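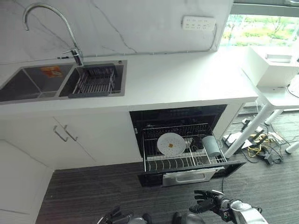 Le tiroir à vaisselle ouvert sous le plan de travail, à côté de l'évier double.

Rurncombe prépare l'achat d'un robot à deux mains pour sa cuisine d'essai. Le conseil de Rornuvska a voté le 3 février une première enveloppe de 868 000 couronnes, dont 101 000 pour la maintenance et les pièces de rechange. Deux offres restent en lice, celles de Chiu et d'Ustine. « Le prix des mains pèse lourd – nous voulons un contrat qui couvre leur remplacement », indique Karla Carrillo, chargée des achats. Anayeli Meléndez suivra les essais, limités au rangement de la vaisselle. Le choix du fournisseur est attendu en mai.

Contact : rédaction de Rurncombe | © Tous droits réservés | Haut de page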